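Palamarchuk Buckwheat Flour, stone milled, dark
Pack sizes: 500 g and 600 g
Brand: Mirkunik

This flour is milled from whole roasted buckwheat at our mill in Zaltametti. The color is gray-brown with dark specks from the hull, and the taste is strong, a little like nuts. If you never used buckwheat before, please begin with a small part of it in your usual recipe. 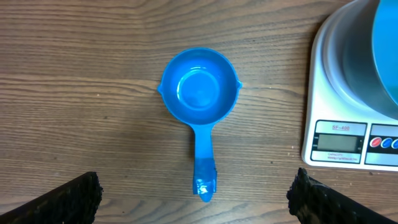 Buckwheat has no gluten, so a bread made only from it stays low and heavy. For a loaf with wheat flour we recommend to replace 30 percent, not more. For pancakes you can use it alone – the batter must rest in the refrigerator overnight.

The flour takes more water than white flour. Add the liquid slowly and wait a few minutes before you decide that the dough is too dry. 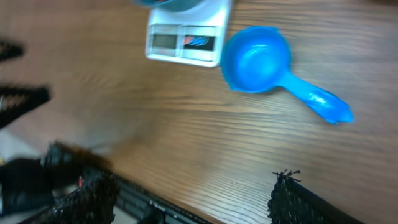 Storage: close the bag well and keep it in a cool, dark place. After opening, use within 4 months. In August we advise the freezer, as the natural oil in the flour spoils faster in warm weather.

The 600 g pack is the old paper bag and will be sold until stock is finished. The flour inside is the same.

Shipping is by Roltavard, on working days only. Bakeries who need full sacks can write to Vsevolod Panasiuk through the contact form – please tell him the quantity and your delivery address.

Page updated 18 February 2024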